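# How do I stop black clothes from fading and coming out covered in lint?

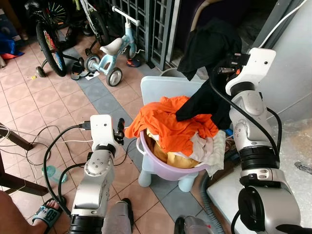 Page 1 of 2

Posted in Laundry & Clothes Care by **Viorica Delić**, January 25, 2018

Hello everyone, and thank you in advance to whoever reads all of this - I know I go on a bit. We moved to Emstead last July, and ever since then my dark clothes have been looking tired long before their time. I have a couple of black T-shirts and one good black cardigan that used to look brand new, and now they are a sort of charcoal gray with little pale fuzzies all over them. The cardigan is the one that hurts. My sister gave it to me and I wear it to everything.

I wash once or twice a week, usually everything together on warm, because there are only two of us and it feels wasteful to run a half-empty machine. I use a powder detergent, a good scoop of it, and in winter I dry things on a rack near the radiator. The tag on the cardigan says cotton and acrylic. I have a bright orange top that I have always thrown in with the darks too, and I wonder now if that was silly of me.

Is it the water here? The detergent? Am I just wearing these things out? And is there any way to bring the color back, or should I make my peace with gray?

---

**Olga Neves**

Oh, Viorica, I feel for you, I lost a lovely black skirt the same way. I worked in the laundry room of a small hotel in Aston for 16 years, and dark table linens were the bane of my life, so let me tell you what helped us and what I still do at home.

First, turn everything black inside out before it goes in. A lot of what looks like fading is the surface of the cloth getting roughed up by rubbing against zippers and towels, and the broken fibers catch the light and look gray. Your dye may be mostly still there! Close the zippers on everything else while you are at it.

Second, cold water and the shortest cycle that will do the job. If you have a spin setting, turn it down a notch - 800 is plenty for T-shirts and a cardigan, though they will take longer to dry.

Third, and I say this kindly, use less powder. Powder doesn't always dissolve well in cold water, and what is left behind dries as a whitish film. Switch to a liquid for the darks. If you want to find out how much is film and how much is real fading, run one black shirt through a plain cold wash with no detergent at all and see how it looks when it's dry.

As for the fuzzies, towels are nearly always the guilty party. Keep them in a load of their own, and fleece too. I keep a separate basket for darks and let it fill up, even if it takes me ten days to get there. With two people you can still run full loads that way, just less often.

The orange top I would wash alone the first few times, if it's new. If it's old and has never bled on anything, cold with the darks is fine.

Dry the cardigan flat on a towel, away from the radiator. Sun will bleach it, so a shady spot in summer.

---

**Jaime Cunha**

vinegar in the rinse. my mom did it her whole life

---

**Cristóvão Marinho**

I agree with nearly everything Olga wrote, and I would only be a little careful with the vinegar, Jaime, as some machine makers warn that it can be hard on the rubber seals over time. Check the manual first. And never, ever with bleach in the same load.

On the water question, it could well be part of it. I'm over in Pennington and ours is hard enough that the kettle needs descaling constantly. Hard water keeps detergent from rinsing out cleanly, and dark cotton shows it worst. Your water company should be able to tell you the hardness if you give them your address. Mine came back at 300 parts per million, and after that I stopped blaming the machine.

Now, bringing the color back. The T-shirts are easy if they're all cotton. A packet of black fabric dye will do it - weigh them dry first, because the packet goes by weight (my two shirts together were 211 grams, well within one packet). The cardigan is trickier. Ordinary cotton dye won't take on the acrylic part, so you may get a heathered look, darker in some threads than others. Some people like that. With one that was a present from your sister, I would try a fabric shaver first, very lightly, on a flat table, and see how much of the gray goes away with the fuzz. Test it somewhere under the arm.

Let us know how the plain cold wash goes, I'd be curious to hear!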